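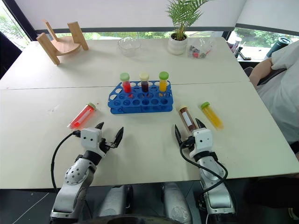

Figure 3. Blue rack with capped tubes, three upright and three lying in front.

Section 4. Setting out and loading the tube rack

These steps apply to the Wirkard demonstration set, including the coloured liquids supplied with it. Read Section 2 before opening the carton. Revised September 14, 2026.

4.1 Positioning the rack

1. Wipe the tabletop and let it dry.
2. If the table is made of two panels, stand the rack wholly on one of them. A rack straddling the join can rock.
3. Turn the rack so that the large holes face up.
4. Move bowls, plants and bags to the far edge of the table.

Note: The rack weighs very little when empty. Hold it by the ends while placing the first two tubes.

4.2 Loading the tubes

1. Check that each cap is on straight and finger-tight.
2. Lay the tubes in front of the rack with clear space between them.
3. Fill the back row first. Pick up each tube just below the cap and lower it straight down until it stops.
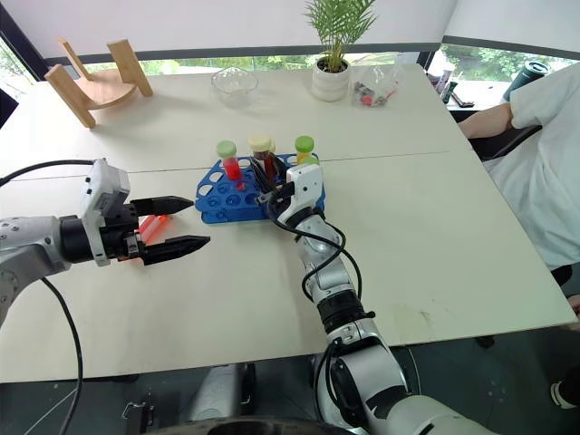
4. Let go only when the tube stands by itself. If it leans, lift it out and start again. Do not push on the cap.
5. Continue with the front row. Labels should face the person reading them.

Caution: The red and dark liquids will stain unsealed timber and most fabrics. Blot spills at once with cold water. Do not use bleach on the rack, as it dulls the blue colour.

4.3 Sorting by colour

Cap colour is a guide only. Green caps are used on more than one liquid, so go by the contents and the label when grouping tubes. For the Parisi lesson cards, keep liquids of the same colour in neighbouring holes.

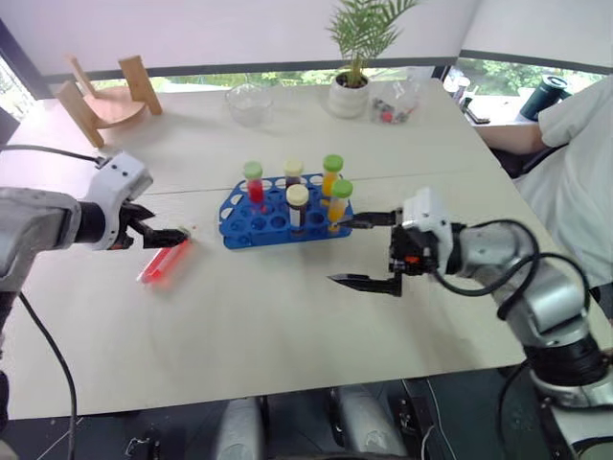

Unused holes may be left empty in any position. Leave a gap beside any tube that will be lifted out often.

4.4 Packing away

1. Empty the front row, then the back.
2. Return the tubes to the foam tray, caps up.
3. Rinse the rack in warm water and drain it upside down.

Replacement caps are sold in bags of 14 (order code 700). Write to Thaddäus Schnyder, Parts, Etatholm.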